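Homano-users mailing list
Subject: Re: stock fingers vs. the Padilla fingers on cloth

Print this message | E-mail this message

On a January evening Honeylyn Navarro wrote:

> We have the Padilla fingers on order and I want to know if they
> are worth the swap for folding work. Did you run both on the same
> arm? And did you touch the controller gains?

Honeylyn, yes, same arm, and the gains were left alone. I ran 200 grasps with each set, all on microfiber cloths. The part I care about most is the pickup from a flat surface, with one finger at the hem and the other on bare wood.
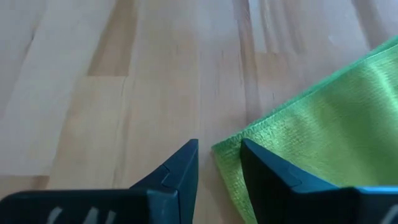
Honeylyn wondered off-list if the wrist camera is any use this close, given how much of the view the fingers take up. I think it is, down to the last few millimeters. After that I go by motor current.

Notes so far:

1. Flat pickup. The stock fingers slid off the hem more than I liked. The Padilla set does better if you come in slowly and close before you lift.

2. Holding a corner. Both sets will hold a gathered corner between the tips. I would not buy new fingers for this alone.

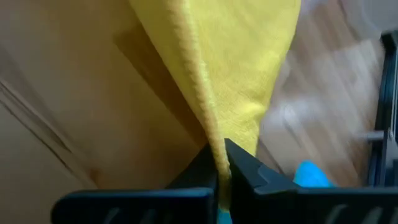

3. Controller. I am on build 757. The older build dropped the grip force after six seconds of holding still, so update before you compare anything.

4. Two arms. Left and right need to be calibrated against the same table corner. I did them separately at first and the tips disagreed by 4 mm in the middle, where the grippers come closest. 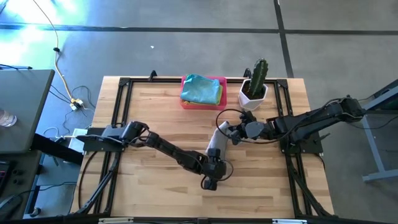 I also went back to the Clultberg bracket for the wrist camera. It is heavier, but it does not shift when the gripper bumps the table - the printed one did, and I had to redo the calibration each time.

If your order is still open, ask for the short screws. The long ones bottom out before the finger is tight. I can send you the log files tonight if you want them.

Bienvenido Tagle
Binville

Filed under: Grippers & End Effectors, Two-Arm Setups

This site uses cookies to remember your list settings. Accept | Change settings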